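Household Objects and Storage – Course Handout, Unit 5
Topic: Lined baskets, and how we sort small things into them
Updated January 23, 2026

Before the class

Please read these notes before you come. They are shorter than the notes for Unit 4, but the practical part takes more time, and last August many students did not finish it. Bring a pencil, a soft tape measure and one basket or box from your home. It can be old. A broken one is even more useful, if you can still open and close it.

1. What we mean by a lined basket

A basket has a body, a rim, and sometimes a lid and a handle. When we put cloth inside, we call it a lined basket. The lining does two jobs. It keeps small things from falling through the weave, and it protects soft things from the rough ends of the material. In the workshop at Backlund they taught me a third reason, that the lining can be taken out and washed, but this is true only if it was tied or buttoned. Many linings are sewn or glued to the rim and you cannot remove them without damage. Check this first.

Rattan is the name of a climbing palm. The skin of the stem is used for weaving, and the core is used for thicker parts. Students often write "bamboo" in their reports when they mean rattan. Bamboo is hollow and splits in straight strips. Rattan is solid and bends more easily when it is soaked.

2. Shape and opening

A round basket is the easiest to weave, but it wastes space on a shelf. A basket with corners fits better against a wall or against another basket. A long octagon is a good middle solution – the sides are straight enough to stand in a row, and the corners are not so sharp that the weave breaks there.

For the lid we compare two kinds. A loose lid is simple, but it needs its own place on the table when the basket is in use. A hinged lid stays with the body. It stands up behind the opening and leaves the front free for the hands, and a small loop on the edge helps to lift it.

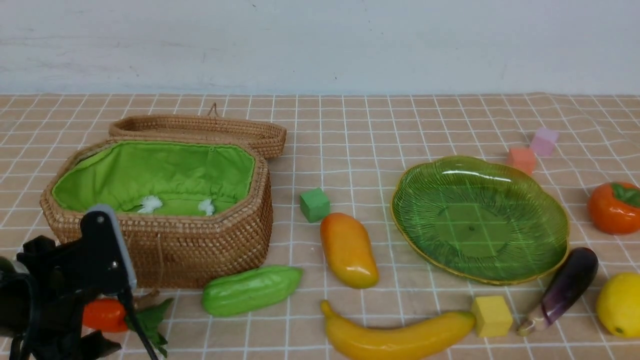

When you work with a lid of this kind, always put the hinge on the far side from you. If the hinge is on the left or the right, one arm must go around the lid each time, and after many objects you will feel it in the shoulder.

3. Sorting toy food

For practice we use toy fruit and vegetables, because the forms are very different and nothing spoils. A banana is long, a tomato is short and round, a mango is somewhere between. Bitter melon has bumps, and these can catch on a gathered lining. Foam cubes are used to fill gaps. The course set is the Kimico one, listed as item 3496 in the store room book.

Follow this order:

Lay out all the pieces on the table before you put anything in the basket.
Put the long pieces in first, along the long side.
Put the round pieces in the middle.
Put leaves and other soft parts on top, so they are not pressed flat.
Fill the gaps with foam cubes.
Close the lid slowly. If it does not close, take out the last piece and turn it. Do not push.

Glass plates stay outside the basket. A plate with a wavy edge and a gold rim is pretty for serving, but the gold is thin and wears off if it rubs against the weave.

4. Color of the lining

A strong green makes a basket look fresh, and for fruit it is a common choice. For sorting it has one problem: green pieces are hard to see on it. If you have many green things, choose a pale lining. Fenivico sells plain cotton that is easy to gather by hand.

5. Homework

Draw your own basket from above and from the side. Write down the length, the width and the depth. Then write one page on what you keep in it now, and what would fit better. The reading is Chapter 5 in the Gornar course book – only the part about rims. Please give me the drawing on paper.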